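Home Help Board > Cleaning and Organizing > Recycling

How do you sort empties in a shared room without it turning into a mess?

Posted by Jarnero, 2025-05-18

We have a shared workroom and people drink a lot in there. Bottles and cans end up against the wall until somebody gets tired of looking at them. I put out three gray felt baskets side by side. The plan was one for plastic, one for cans, and the last one for glass and anything else.

It half works. People drop plastic bags in with the bottles, and I don't know if that is a problem. I also can't decide whether felt is a bad choice for this. The baskets were 20 dollars each, so I'd like to keep using them if I can.

What do other people do about bags, and do you keep glass separate?
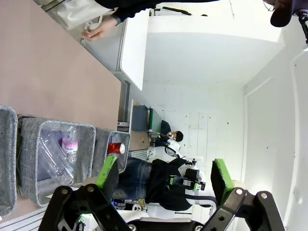
2 replies

Prakolell

Take the bags out. Where I live, plastic bags and film can't go in with bottles, and a lot of other places have the same rule. Check your town's list, but I would assume no until you read otherwise. Some grocery stores have a drop box for clean bags.

Felt is fine for empty cans and plastic bottles. The trouble is the last bit of soda at the bottom. It soaks in, gets sticky, and then it smells. Two things help:

Put a liner in each basket. A cut-down paper grocery bag works, and you can recycle it when it gets dirty.

Keep a small tub by the sink and have people tip out what's left before they bring the can over. A quick rinse is enough. You don't need to wash anything with soap.

Leave the caps on plastic bottles if your hauler allows it. Ours changed the rule last July and now wants them on.

I would not put glass in felt baskets. Bottles knock against each other when you carry them, and if one breaks you will be picking slivers out of the fabric for a long time. Get a hard plastic crate for glass and put it at the end of the row. Ours is a plain milk crate and it has held up well. The brown and clear bottles can go in together unless your drop-off site has separate bins for each color. Ours does — so we stand them along the wall first and split them when we load the car.
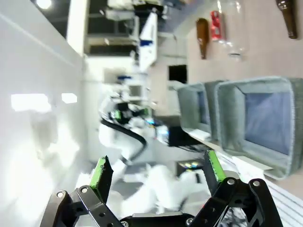
Aluminum cans are the easy part. Don't crush them if you return them for a deposit, because some machines need to read the code on the side. If they go in the curbside bin, crush or don't crush, whatever your hauler says.

The other thing is labels. Write CANS, PLASTIC and GLASS on cards and clip them to the rims. People will still get it wrong, but less often.

Enriquez

agree about the crate. we had 12 oz glass bottles in a cloth bin and the bottom got gross fast

also empty it on a set day. ours only overflowed when it was everyone's job. I don't bother with labels, people learn

Does your building have a glass pickup or do you have to drive it somewhere? That would change how big a crate you need.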